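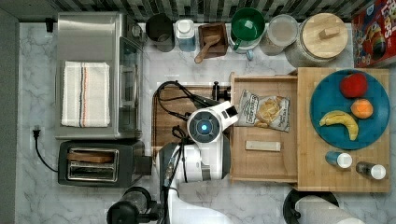 Projects > Vinton Lunch Club > Reports

Friday, January 27, 2023
Naveen Bisht

Quick update ahead of the grant meeting. Full accounts to follow, still waiting on the bank.

Numbers first. 30 regulars on the books now, up from October. Three sessions a week, all running. Missed one over Christmas, boiler. Fixed.

Transport still the weak spot. The Trorkus minibus is fine but we only get it till two, so anyone from the Fikholm side has to leave before pudding. Have asked for a later slot. No answer yet, will chase agian Monday.
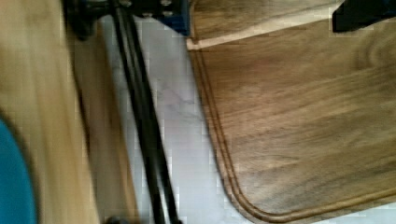

Spend: £900 left of the food line. Should see us to the end of the quarter if veg prices behave. Srisuk have agreed to keep the rice and tinned goods at last year's price, which helps a lot. Meat is up. We've gone to two meat-free days and only had the one complaint.

Staffing. Second cook started, settling in well. Hygiene certificates renewed for everyone bar me, mine's booked.
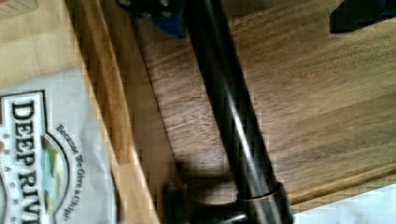
Referrals from the surgery have slowed. Not sure why, possibly the new form. It's four pages, too long. Happy to send a shorter version if you can get it signed off your end.

Asks: a decision on the transport top-up, and the date for the next payment please, need it for the rota.

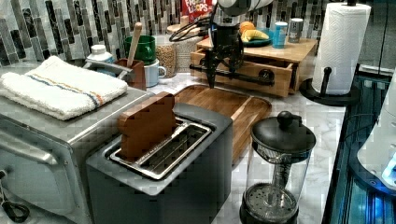 Worktop with the toaster oven, towel on top.

Will send the recipts separately.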